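Home Guides Organizers Delegates Downloads Contact

Section 2: Setting Up Private Meeting Slots

Amska Documentation Team — December

This section covers the meeting scheduler in Amska, the delegate system used at invitation-only business conferences. Badge printing and press accreditation have their own sections. The Clandau conference account is used throughout.

Before you start, import the delegate list and confirm that each delegate has a status of Invited, Guest or Press. A single event holds up to 280 delegates. Larger lists must be split into linked events.

1. Sign in with an organizer account and open Event > Meetings.

2. Select Add Room. Enter the room name as it appears on the venue map. Clandau uses two rooms, Flisska and Mota.

3. Set the opening and closing hours for each room. Hours are saved in the time zone of the venue, whatever the zone of your own computer.

4. Under Slot Length, choose the length of a meeting. The gap between meetings is set separately and defaults to 10 minutes.
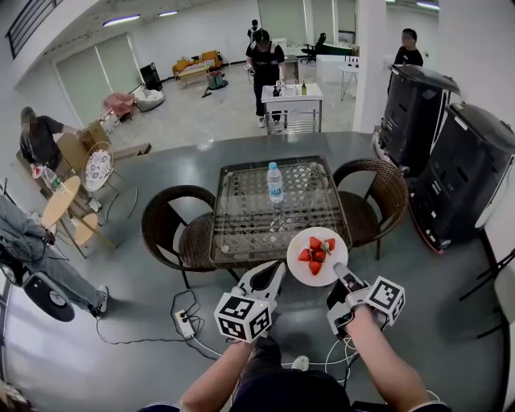

5. Open the Who Can Request tab and tick the delegate groups that may ask for a meeting. Press is off by default. If you turn it on, requests from press delegates go to the organizer queue and must be approved by hand.

6. Select Save Draft.

NOTE: Saving a draft does not show the slots to delegates. They appear only after you publish.

Blocking time for leisure sessions

Many events keep the afternoons free for golf, hiking or family activities. To stop meetings from being booked in those hours:

7. Open Event > Blocks and select New Block.

8. Enter the start and end times, then choose the rooms. A block can repeat daily or apply to one day only, such as the Sunday arrival day.

9. Select Apply. Any confirmed meeting inside the block is marked Conflict and stays on both calendars until you move or cancel it.

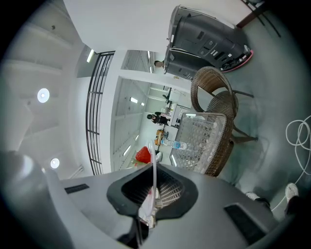
CAUTION: Deleting a room cancels every meeting in it and sends a notice to each delegate. This cannot be undone. To take a room out of use for a short time, block it.

Publishing

10. Return to Event > Meetings and select Check. Conflicts are listed by room. Clear them all — the Publish button stays gray until the list is empty.

11. Select Publish. Delegates see open slots the next time they sign in.

12. Export the schedule for the front desk as a PDF or spreadsheet. Company names are hidden in the export unless Show Employer is ticked.

NOTE: Changes made after publishing take effect at once. Export the schedule again after each change, and remove old copies from the desk.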